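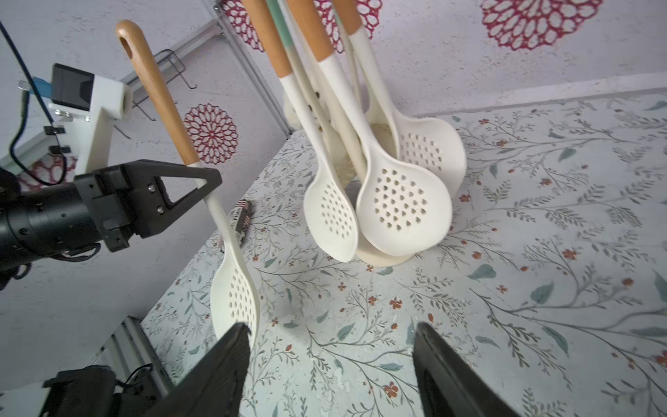
Flivwood halts kitchen robot trials after gripper fault

Nov 25, 2022
2 min read

Flivwood has stopped all work on its two-arm kitchen robot after a gripper let go of a utensil mid-swing and sent it across a test kitchen. No one hurt. The company confirmed the stop in a short notice to its trial sites, and says the arms stay powered down until a fix is signed off.

The fault showed up during a utensil-sorting run at the Nullmont site. The arm was lifting a spoon out of a holder and moving it over the counter, a job it had done many times before. Partway through the move the gripper lost its holding force. Fingers opened. The arm did not stop, it kept going to the end of its path with nothing in its grip, then went back for the next spoon.

That second part is what has people worried. A dropped spoon is a dropped spoon. An arm that dosen't know it dropped one is a bigger problem, and the same control software was due to be used with knives in February.

Flivwood's notice blames a cable to the gripper. Bending at the wrist wore down a connector, it says, and power to the fingers cut out for a moment when the arm turned past 85 degrees. A check of 61 grippers found the same wear on 20 of them. Those are being pulled and replaced. The rest get a new cable clamp and a shorter loop at the wrist.

Software is changing too. Under the update, any sudden drop in grip force will stop the arm where it is, and a person has to clear the stop by hand. The old version logged the drop but took no action.

Kornance, which supplies the gripper parts, said it is looking at the returned connectors and would not comment on the cause untill that is done. It did say the part is rated for fixed wiring as well as moving arms.

Trial kitchens have been told to keep the arms unplugged, not just paused, and to leave the guard panels on. Sites running the older Sheikh arm are not affected, it uses a diferent wrist and the cable runs inside.

No restart date given. Flivwood says sites will get 58 hours' notice before any arm is switched back on.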